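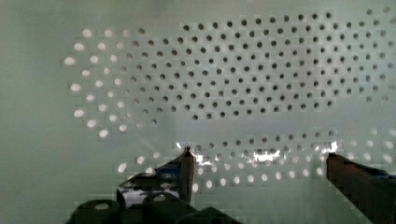

I've been meaning to write up how I clean perforated panels for ages, because I've got them all over the place (radiator cover, a cupboard door, the front of the storage bench in the hall) and the holes drive me up the wall. Wiping the front does next to nothing. The quickest check I know is to look at how the light comes through: on a pale panel with staggered rows of little round holes, some will glow nearly white while a whole patch of others stays dark. Now, dark doesn't always mean dirty! It depends what's behind, so shift your lamp about before you start scrubbing.

Print this page | E-mail this to a friend

What I use

A soft brush attachment for the hoover, an old toothbrush, a bowl of warm water with a squirt of washing-up liquid, two cloths and a packet of wooden cocktail sticks. The sticks came from Cornberg, 100 in a box, and I've still got 67 left after doing the whole house.

How I do it

Take the panel off if you can. Mine from Plumton just lifts out, but the Kidison one has screws, so put those in a saucer. Lay it face down on a towel.

Hoover the back first, slowly, going along the rows one way and then the other. Do this while it's still bone dry – wet fluff turns to paste and you'll be there till December.

Next, dip the toothbrush, shake it off well and work in tiny circles. My neighbour Yetunde Okafor swears by going diagonally on staggered holes and I have to say she's right, the bristles seem to drop in more easily. Anything stubborn gets a cocktail stick, twirled gently. Don't poke hard or you'll chip the paint round the edge of the hole (I have, twice).

Wipe both sides with a damp cloth, then a dry one, and stand it on its edge somewhere airy. I gave my biggest panel 55 minutes and it still dripped when I picked it up, so now I leave them overnight.

Hold it up to the window before it goes back and you'll soon spot any holes you missed.

We use cookies to improve your visit. Accept | Manage settings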